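4.2 Interruptions and Turn-Taking in Panel Broadcasts

The second stage of the analysis looked at how guests on televised music talk shows gain and lose the floor. The corpus holds 38 episodes of Makori, a weekly entertainment panel, and yields 692 turns in which two or more speakers overlapped. Each overlap was coded by Requena and Neagu as cooperative, competitive or unclear. Cases on which the coders disagreed were passed to Fu, whose decision was final.

Of the coded overlaps, 262 were competitive, meaning that the second speaker tried to end the first speaker's turn. Competitive overlaps were most common in segments on song credits and unpaid performance fees, and least common in segments on new releases. Hosts started fewer of them than we had expected from earlier work on political panels. In most cases the host stepped in only after a guest had repeated the same phrase twice, often with a direct appeal to the studio audience.

Singers and managers also differed in how they returned to a lost turn. Singers tended to restart the full sentence – sometimes with the opening words made louder – while managers more often picked up in the middle of a clause. Thevar (see Section 2.3) describes a similar pattern in radio interviews on Trostura, although those recordings had one guest at a time and no audience.

Coding was done individually from the broadcast audio, with video used only to settle who was speaking.
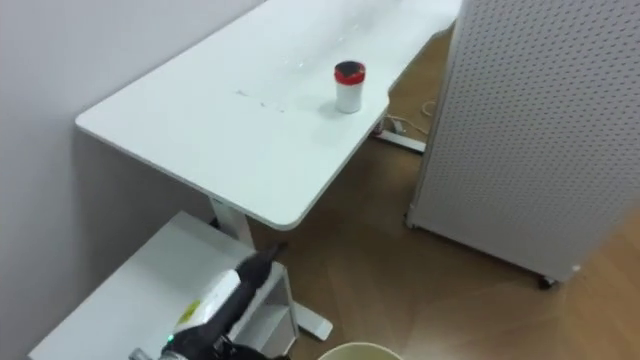 Figure 3. White desk.

A further 200 overlaps were coded as cooperative, and the remainder as unclear. The unclear group was kept in the totals but left out of the comparison by speaker role. Many of these turns fell within the last minutes of an episode, when closing music made short responses hard to assign to a speaker. The effect of this choice on the results for managers is taken up in Section 4.3.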